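Section 4: Picking up the flowers

By now you should have the arm bolted down, the gripper opening and closing on the test button, and the Clureck software talking to the right port. If the port menu is blank, go back to Section 3 and reboot the lot (I usually have to do it twice, sorry). This is the fun bit! It's the same task we run at Siltthorpe in January, so anything you learn at club night carries straight over.

Before you start

Clear the table right off. Drinks, phones, spare screws, everything. Set the arm speed to 600 in the Drenwood settings page. It goes a lot higher, and I know it's tempting, but leave it alone until you've had a few clean picks.

CAUTION: Keep your fingers out from between the gripper tips whenever the green light is on. Hit pause first, then reach in and move your flower.

4.1 Flat pick

1. Lay one flower on the white table with the stem pointing back toward the gripper.
2. Open the gripper all the way. You want plenty of white either side of the stem.
3. Bring the arm down until the wrist camera shows both fingertips and the bottom end of the stem.
4. Line the stem up between the fingers using the jog keys, small steps only.
5. Save the position and give it a name you'll recognise next week.

Start with the rose if you can grab it before someone else does. The stem has bends and bumpy bits, so it's good practice at choosing where to grip. If something else is lying across it, like a thin stick, work out which stem you're after before you touch the jog keys.
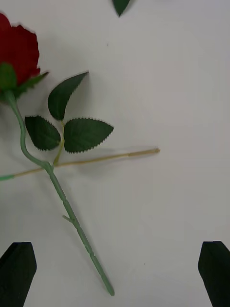
Derek Garside reckons you should go for the straight part of the stem every time and stay well clear of the leaves, and that he lost a whole evening at Bloxham learning it. I'm with him on the straight part. I do think a leaf pick is worth a try later on, once you've got a saved position you can go back to.

NOTE: If the fingers close and the flower slides out, drop the height by 2 and have another go. Don't crank up the grip force! Squashed stems come out of the club's craft budget.

4.2 Close pick

1. Swap to a flower with a branching head.
2. Keep the gripper open and creep in until the main stem sits in the gap between the fingers.
3. Look for the spot where the branches join, and stay below it.
4. Pause and check the camera view before you close.
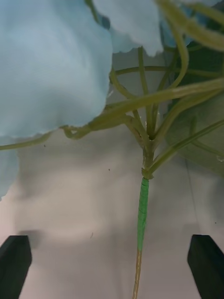 5. Close at a grip force of 100, wait for the beep, then lift slowly.
6. Hold it up, lower it again and open the gripper.

Petals right up close to the lens can go pretty blurry, so steer by the stem. If the software throws error 1328, it has lost the camera feed. Unplug the USB cable at the laptop end, plug it back in and press Resume. Your saved positions will still be there.

Once you can do both picks in a row without touching the jog keys, save the file to the club folder and move on to Section 5, where we try getting the flower into a vase.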